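Brolex im Arbeitsalltag: Aufgabensoftware für das Vormachen mit Handgreifern

Bewertet von einem Mitarbeiter bei Prermont
25. November 2025

Seit April arbeiten wir bei Prermont mit Brolex. Ich schreibe diese Bewertung aus der Sicht von jemandem, der das Programm den ganzen Tag benutzen muss, und nicht als Einkäufer oder Techniker. Deutsch ist nicht meine erste Sprache, ich bitte um Verständnis, wenn ein Satz etwas steif klingt.

Zuerst zur Einordnung. Früher habe ich Küchen und Pausenräume betreut, also Geschirr eingeräumt, Besteck sortiert, Arbeitsflächen gewischt. Heute mache ich einen Teil dieser Handgriffe mit einem Handgreifer vor, damit später ein Roboter sie lernen kann. Brolex ist das Programm, das uns dabei die Aufgaben zuteilt, die Durchgänge abnimmt und am Ende der Schicht die Abrechnung erstellt. Vorher hatten wir Skavel, das war im Grunde eine Tabelle mit einer Stoppuhr.

Die Einrichtung dauerte bei uns nicht lange. Man meldet sich an, wählt den Raum und bekommt eine Liste. Unser Katalog hat 142 Aufgaben, von sehr einfachen (Löffel in ein Glas stellen) bis zu solchen, bei denen ich am Anfang geschwitzt habe. Jede Aufgabe hat einen kurzen Text, und diese Texte sind gut geschrieben. Es steht nur da, womit man anfängt und in welchem Zustand die Sachen am Schluss sein sollen. Den Weg dazwischen darf man selbst finden. Das gefällt mir, denn beim Aufräumen hat jeder seine eigene Art, und die alten Vorgaben in Skavel haben uns jeden Griff vorgeschrieben.

Schwierig wird es bei Glas. Eine große Schüssel hat keinen Henkel, sie ist rund und glatt, und mit zwei Fingern muss man genau überlegen, wo man drückt. Mit der bloßen Hand denke ich darüber nie nach. Brolex rechnet für die Schüssel aber genauso viel Zeit wie für einen Plastikbecher.

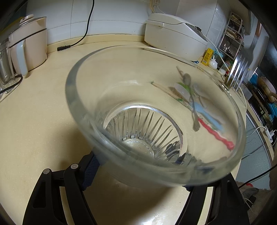
Wer langsamer ist, bekommt eine gelbe Markierung in der Übersicht, und die Schichtleitung kann sie sehen. Man darf einen Kommentar dazu schreiben, aber der Kommentar erscheint erst, wenn man die Zeile aufklappt. Ich habe in den ersten Wochen viele gelbe Zeilen gehabt und war darüber ziemlich unglücklich. Nach elf Wochen waren es deutlich weniger, allerdings hatte ich mir auch angewöhnt, die schweren Aufgaben auf den Vormittag zu legen. Eine Einstellung für die Schwierigkeit gibt es, sie heißt im Menü »Gewichtung«, und bei uns war sie einfach nicht aktiviert. Ich empfehle allen Betrieben, das am ersten Tag zu prüfen.

Die Pausenfunktion ist ordentlich gelöst. Nach längerer Arbeit mit dem Greifer meldet das Programm eine Unterbrechung von bis zu 20 Minuten an, und diese Zeit zählt als Arbeitszeit. Mein Handgelenk ist dafür dankbar. Bei Skavel musste man die Stoppuhr selbst anhalten, und wer es vergaß, stand in der Auswertung schlecht da.

Weniger zufrieden bin ich mit dem Zusatzmodul Chiba. Es soll Durchgänge automatisch abnehmen oder ablehnen. Bei einzelnen Gegenständen klappt das meistens. Bei einem Haufen Besteck, in dem Löffel, Gabel und Stäbchen übereinander liegen, lehnt Chiba für mein Gefühl zu oft ab, und als Begründung kommt nur »Endzustand unklar«. Man wiederholt dann dieselbe Aufgabe und weiß nicht, was man anders machen soll. Ein Mensch hätte mir früher gesagt: Leg die Gabel ein bisschen weiter nach links. Diese kleinen Gespräche fehlen mir mehr, als ich gedacht hätte — sie waren auch eine Art Ausbildung.

Man kann gegen eine Ablehnung Einspruch einlegen. Der Knopf dafür liegt zwei Menüs tief, und die Antwort kommt meist erst am nächsten Arbeitstag.
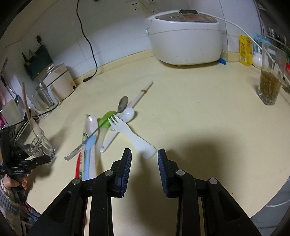
Eine Kollegin sieht das anders als ich und hat mir erlaubt, ihre Meinung hier aufzunehmen. Ihr sei eine Maschine, die ohne Laune ablehnt, lieber als der frühere Prüfer, der bei manchen Leuten immer ein Auge zugedrückt habe. Außerdem könne sie jetzt ihre Quote nachlesen und damit in das Lohngespräch gehen. Sie wünsche sich nur, dass die Begründungen länger werden.

Das ist ein fairer Punkt. Auch ich habe meine Auswertung schon ausgedruckt und zu einem Gespräch mitgenommen, und es hat geholfen. Trotzdem bleibt die Frage, die wir in der Pause oft besprechen: Was machen wir, wenn die Roboter das Besteck wirklich selbst sortieren? Brolex kann darauf natürlich keine Antwort geben. Von Prermont haben wir die schriftliche Zusage, dass die Stunden in der normalen Betreuung bleiben, zunächst für ein Jahr. Mir wäre eine längere Frist lieber.

Noch einige Kleinigkeiten. Die deutsche Übersetzung ist gut, nur im Abrechnungsteil stehen einzelne Wörter auf Englisch. Die Schrift auf dem Tablet lässt sich vergrößern. Der Export als Tabelle funktioniert, aber Umlaute kommen manchmal falsch an. Ohne Netz kann man weiterarbeiten, die Durchgänge werden später übertragen, und verloren habe ich bis jetzt keinen.

Meine Wertung: vier von fünf Sternen für Brolex selbst, zwei von fünf für Chiba. Wer von Skavel kommt, kann ruhig wechseln, sollte das Zusatzmodul aber erst einmal ausgeschaltet lassen und die Gewichtung vorher mit den Leuten besprechen, die den Greifer halten.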